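Open day at Trillow draws a crowd, and a desk phone

Trillow opened its doors to the public for an afternoon in November, first time since the move to the Kasberg building. Doors at 2, packed by half past. Coffee ran out early, more was sent for.

The company works on teaching robots everyday handling jobs – picking things up, turning them, putting them down where they belong. Most of the visitors were local. Plenty of kids, a group from the Liepiņa technical school, a few people who said they only came in to get out of the rain.

Ilze Sepp, who runs the demo side, gave the welcome talk. Short one. She said the firm now has 5 full-time staff and wants to double that next year if the lease on the upstairs rooms comes through. Asked about money she said it was "fine, thanks" and moved on to the next hand.

Then the part people came for. Staff showed how the teaching is done, with a person doing the task by hand using a pair of grippers so the movements can be recorded and learned from later. No robot arm needed for that bit, and a few in the crowd looked let down until they saw the work up close. Sepp said a simple job can take 200 recordings before it's any use, and the harder ones go past 2000.

"People think it's the software," she said. "A lot of it is somebody's shoulders getting tired."

Visitors asked mostly about jobs and about whether the thing could do laundry. Not yet on the laundry. On jobs, Sepp said the first customers are likely to be small warehouses and repair shops that cant fill shifts as it is. 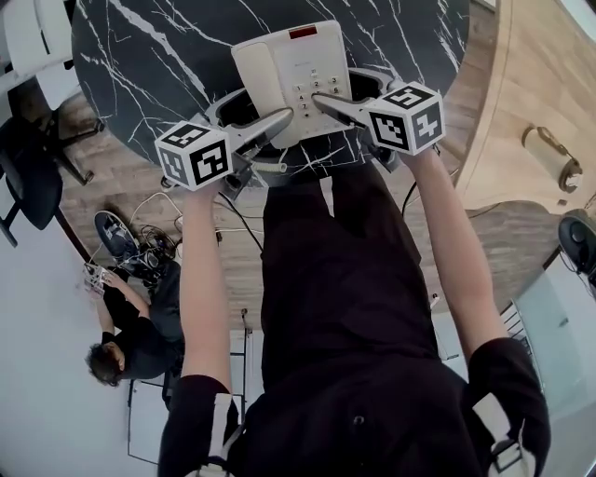

The Tument project also got a mention, a joint effort with two other local firms to test the trained systems in a working stockroom. Start date not set. Sepp would only say spring, "and I said spring last year too."

Questions went on well past the planned finish at 5, mainly from the Liepiņa students, who wanted to know about summer placements. There will be two, details to be put up on the company's notice board and web site.

Trillow plans a second open day, likely in the new year, with sign-up in advance this time. Parking behind the Kasberg building is for tenants only – several visitors found that out teh hard way – so use the lot across the street.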